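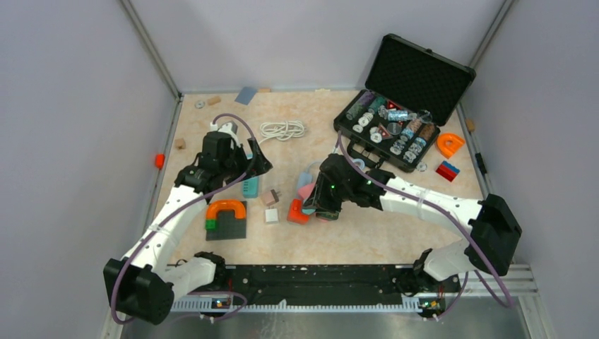 小分けの容器を増やすと、かえって探す場所が増えるだけではないか、という感想を前回の会のあとにもらった。今日はその返事から始める。答えは半分くらい賛成。容器を増やして失敗した例も、あとで出す。

(スライドはしばらくこのまま。最初の5分は細かい話をしない)

題は「小物ケースの中と外」。ビーズ、ワッシャー、積み木の端数、短いケーブル。工作室や教室の棚で最後まで行き先が決まらないものの話をする。大きな道具の収納は扱わない。ノコギリやクランプの壁掛けについては、10月の回の資料が受付にある。

まず言葉をそろえる。ケースと言ったら、ふたの付いた外側の箱のこと。トレイは中の底側。容器はトレイに入れる筒や小箱。質問のときもこの三つの呼び方でお願いしたい、と頼む。前回は「箱」が人によって別のものを指していて、質疑がかみ合わなかった。

画面に戻る。黒いケースが開いていて、トレイには透明な筒や容器が並び、色のついたビーズや小さな部品が入っている。左寄りには白いワッシャーがかたまっている。ふたの裏は波形のスポンジ。ここまでがケースの中。

外にも物がある。オレンジ色のU字形のアーチ、赤と青の層になった小さなブロック、小さな木の立方体、銀色のワッシャー。ケースの手前には水色のプラスチックの部品。左のほうには巻いた白いケーブル。

会場に聞く。片づけるとしたら、どれから手をつけるか。手を挙げてもらう。アーチが多いはず。目立つ色だし、大きい。少し待ってから次へ。

私ならワッシャーから始める。小さくて、置き場の見当がつけやすい。ただし、白いワッシャーのかたまりに銀色のものを混ぜてよいかどうかは、使う人に聞かないと決まらない。材質で分ける部屋と、内径で分ける部屋がある。うちは内径で分けている。どちらにするかは、最初に紙に書いて棚に貼る。

(ここで水を飲む)

次、棚卸しの話。Hulmeの工作室で小物を全部出したときの数字を紹介する。ビーズを除いて2,594点。ビーズは重さで量ったので点数に入っていない。容器に入っていたものが大半で、裸のまま引き出しに転がっていたのが411点。作業は二日かかった。予定は半日だった。

411点の中身は、ねじとワッシャーが一番多く、そのあとに積み木の端数、キャップの片割れ、用途のわからないプラスチック片と続く。最後のものについては、あとで「保留箱」のところで話す。

数える作業そのものはもうやらなくていいと思っている。疲れたし、途中から基準がぶれた。割れたワッシャーを一点と数えるか、という話で手が止まった。参加者から聞かれたら、重さだけ量れば足りると答える。

透明な容器について。中身が見えるのが一番の利点。ラベルを読めない年齢の子でも、色で戻せる。ビーズのように色で使うものには向いている。一方、ねじやワッシャーは見えても区別がつかない。M3とM4は透明な筒に入れても同じに見える。こちらにはラベルが要る。

筒と小箱の使い分け。筒は倒して傾ければ少しずつ出せる。満杯にすると出口で詰まるので、七分目まで。小箱は指でつまめるが、ひっくり返すと全部出る。うちではビーズを筒、ワッシャーを浅い小箱にしている。逆でうまくいっている部屋があれば、休憩のときに教えてほしい。

Wotellの筒を長く使ってきた。ふたがねじ式で、手の小さい子には固い。Cirnexの小箱は軽く開くが、持ち運びには向かない。どちらを買えばよいかと毎回聞かれる。持ち歩くならWotell、置いておくならCirnex。値段は変わるので言わない。

ふたのスポンジの話。波形のスポンジを貼ったケースは、閉めたときに中の容器を上から押さえるつもりで使われることが多い。効くかどうかは容器の高さ次第。スポンジに届かない容器は、運ぶあいだにトレイの上を動く。確かめ方は簡単で、閉めて、立てて、耳元で軽く振る。音がしたら底に厚紙を足す。

(実物のケースを振って聞かせる。マイクから離して振ること。前回は音が割れた)

スポンジは古くなると粉が出る。ビーズに付くと取りにくい。黒いスポンジの粉は白いワッシャーで気づくことが多いので、白いものを入れている人は時々見てほしい。取り替えるときは両面テープをはがす手間がかかる。ドライヤーで温めるとはがれやすい。

机の上の話に移る。作業面の柄は軽く見られがちだが、拾い残しに関係する。スライドのような、ベージュにピンクの筋が入った大理石模様だと、模様と似た色の小物は見落としやすい。Brekcombeの教室では、分類のときだけ無地の濃い色の布を敷くことにした。布の端を持ち上げれば中央に集まるので、最後の回収も早い。銀色のものは濃い色の上でよく見える。黒いゴムの輪は見えない。黒いものだけ先に別の皿に取る。

容器を増やして失敗した例。Brekcombeで、一種類に一つずつと決めて37個の小箱を用意したことがある。ふたを閉めるだけで時間がかかり、子どもたちは途中から一番手前の箱に何でも入れた。翌月に似たもの同士をまとめて、やっと回るようになった。冒頭の感想に半分賛成と言ったのは、この経験があるから。

では残りの半分は何か。混ぜてから分けるほうが、分けたものを戻すよりずっと時間がかかる。ビーズは特にそう。色の混ざったビーズを一瓶分けるのに、大人2人で午後いっぱい使った。まとめる相手は選んだほうがいい。ワッシャーと木のブロックなら一緒の箱でも目で拾える。ビーズ同士は無理だった。

大きさの合わないもの。アーチのように曲がった形のものは、仕切りのあるトレイに入れると場所を食う。無理にふたの下へ入れない。浅いかごを一つ横に置いて、形の大きいものはそこへ。ブロックの類も同じかごでよい。かごがいっぱいになったら、組で使うものを袋に入れて棚へ移す。

ケーブルは別にする。巻いて、面ファスナーで一か所留める。小物と一緒にすると、引き出したときに何か引っかかって落ちる。うちで床に落ちているワッシャーを追いかけたら、原因がケーブルだったことが何度かあった。

保留箱。何の部品かわからないものを入れる。入れた月を書いた紙を一緒に入れる。半年たったら、まとめて見直す。捨てる人を先に決めておくと話が早い。箱は小さいものにする。大きい箱にすると必ず埋まる。うちの保留箱から救われた部品は、今のところキャップと蝶番だけ。

(時間を見る。押していたら、次の段落は飛ばして配布物の案内へ)

片づけの順番の一例。濃い色の布を敷く。黒いものを皿に取る。ビーズを先にしまい、筒のふたを閉めてから次に移る。ワッシャーとねじ。ブロックとアーチはかごへ。ケーブルを巻く。わからないものは保留箱。最後に床を懐中電灯で横から照らす。影が出るので小さいものでも見つかる。

配布物は二枚。内径の早見表と、棚に貼る分類表のひな型。ひな型の空欄は各部屋で埋めてもらう。うちの分類をそのまま写しても合わないと思う。

年末の大整理は12月26日、Hulmeの工作室でやる。見学だけでもよい。濡れ雑巾と軍手は各自で持参。ケースを持ってくる人は、中身を入れたままで構わない。

質問が出なければ、こちらから一つ出す。ラベルはふたと本体のどちらに貼っているか。うちは本体。ふたに貼っていたころは、取り違えて閉めると中身の名前まで入れ替わった。ふたに貼っている人には、取り違えをどう防いでいるか聞く。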